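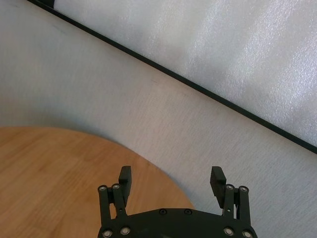

# Sikdale buying notes

I keep this file next to the code so that whoever does the next order doesn't have to dig through my inbox. It covers what we bought for the Sikdale arm, what I'd buy again, and what's still on the list for January. Prices are in pounds and include VAT unless I forgot, in which case the invoice wins.

Last proper tidy-up: 19 October 2024.

## What's in the repo

- `orders.csv` — every line we've paid for, one row per item
- `wishlist.csv` — things people have asked for, with my guess at a price
- `quotes/` — PDFs from suppliers, oldest first
- `budget.py` — adds it all up and shouts if we're over

Run it like this:

```
python budget.py --orders orders.csv --wishlist wishlist.csv
```

It wants Python 3.10 or newer and nothing else. I did try a spreadsheet first, but we ended up with four copies of it and they all disagreed!

## The gripper

The two-finger gripper was the bit I dithered over longest. Dondier and Chantharasri both quoted, and they were close enough on the headline price that I nearly tossed a coin. Then I asked each of them for the price of spares (finger pads, pivot screws, the cable) and the gap opened right up. Chantharasri wanted £99 for a pair of pads, Dondier wanted £50. We get through pads at a fair old rate when people are learning, so Dondier got the order.

Full cost with the mounting plate and delivery was £1086. I'd put £900 in the budget, so that's my fault for reading the quote without the plate on it. Please check for the plate. Every supplier seems to list it on its own line, usually on page two.

## The wrist camera

Small, cheap and worth every penny. The camera itself barely dented the budget, but the bracket and a decent long cable cost nearly as much again. If you're pricing a second arm, copy all three rows together from `orders.csv` or you'll be short.

I'd also add a spare cable from day one. It's the part that moves most and it has the longest lead time of anything we buy, which I still find annoying.

## Table and surroundings

I haven't budgeted for proper benching and I don't plan to. People do ask! My view is that the money goes further on spares, and a table can be changed later without rewriting anything. If you want to argue for a bench, put it in `wishlist.csv` with a real quote attached and I'll look at it with everything else.

## Still to buy in January

- [ ] Two pairs of finger pads
- [ ] Spare camera cable (order early, see above)
- [ ] Jadent service plan, one year
- [ ] Second power supply, same model as the first
- [ ] Box of assorted screws, the good ones

The Jadent plan is the one I'm least sure of. It's £91 a month and covers call-outs, though parts are extra. My rough sums say it pays for itself if we'd otherwise need two visits a year — I've left the working in `quotes/jadent_notes.txt` and would love someone to poke holes in it before I sign.

## Adding a row

Use the order date, not the delivery date. Put the supplier's part number in even if it looks like nonsense. Leave `paid` blank until the money has gone out, and put delivery on its own row, as the script doesn't try to split it.

If something gets sent back, don't delete the row. Add a new one with a minus price and write `return` in the notes column.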